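Vanags launches Clilum, a desk lamp and docking station in one

Hovside, July 18, 2026 – Hardware maker Vanags today launches Clilum, a dock for laptops and small desktops with a lamp built into the arm. One cable to the computer, one plug to the wall. On sale now from the Vanags web shop and from the Clermont chain of computer shops.

Clilum has two screen outputs, wired network, a card reader and four USB ports, all at the back. Headphone socket at the front. The lamp arm folds flat when not in use and the base takes up no more room than a paperback. Works with Windows and Linux out of the box, no driver to instal.
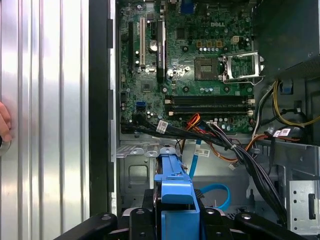 Does the lamp work when the computer is switched off?
The lamp has its own switch and runs straight from the mains plug, so it can be used at any time. Brightness is set with a dial on the base – five steps, plus a low night setting.

"We had too many boxes on our own desks," said Bart Mulder, head of product at Vanags. "A dock here, a lamp there, cables everywhere. So we started putting them together last March and kept going. The arm took longest. Seventeen versions of the hinge, and I've got most of them in a drawer."

Before launch, 40 households and small offices tried Clilum at home. Their comments led to a longer cable, and a quieter click on the dial. The power light was also dimmed after complaints from people who sleep in the same room as there desk.
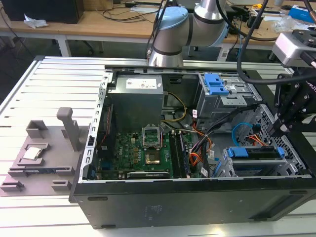
The test group also asked for spare parts, and these are on sale from day one. Lamp head, hinge, power supply, feet. All held with ordinary screws, and the repair sheet can be downloaded free from the Vanags site.

Price and availability
Clilum costs £228 including VAT, in black or pale grey. Comes with a 2-year guarantee. Grey version ships slightly later than black. Clermont shops will have one on show at the counter.

Review units – limited number, first come first served. Requests to the Vanags press desk in Hovside, please give a delivery address and say which colour.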